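How Do You Pick a Hand for a Robot?

Your hand is amazing. It can hold an egg, open a jar and scratch your nose, all before breakfast! Robots don't get one hand that does everything. Somebody has to choose it for them, and at Tandden that's part of my job.

A robot's hand is called a gripper. Some have hard metal fingers, and some have softer ones that squish a bit. We try them on the same things, over and over, so the test is fair. Each gripper gets 200 tries. Cups are tricky (squeeze too hard and they bend, too softly and they slip), and baskets are a different puzzle.
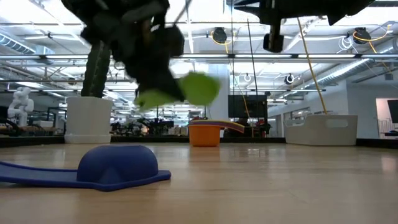

Kuo thinks I worry about fingers too much, and that the camera matters more, because a robot that looks in the wrong spot will miss with any hand you give it. Fair point! So we test cameras too. We change one thing at a time. If we swapped the gripper and the camera together, we'd never know which one had helped.

Speed is the other big question. A fast arm gets more done, but it can bump things over. My favorite gripper so far, the Mumora, did well in 150 of its tries when the arm went slowly. At full speed it did much worse, and I was a little sad about that.

Want to try it at home? Pick up a grape with your fingers, then with kitchen tongs, then with chopsticks. Count your drops, and eat the grapes when you're done.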